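Stuson Two-Arm Bench Cell, Classroom Kit
Part no. 348 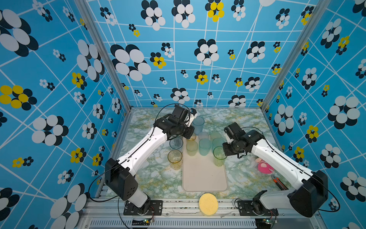 Bench cell with both arms over the cup tray, blue patterned wall panels fitted.

Built for school clubs and the Stindska student league, tray-sorting class. Two arms mount on the aluminum front rail. Wall panels and floor sheet can be changed between rounds - teams should train on more than one pattern.

Supplied: frame, two arms with grippers, two controller boards, cables, beige tray. Cups and other props are sold separately (Mercado prop set, part no. 182).

Inside width: 600 mm
Recommended team size: two to four students
Lesson plans: Brundach course pack, 53 pages, PDF

Check gripper cable slack before powering on. Ships from December.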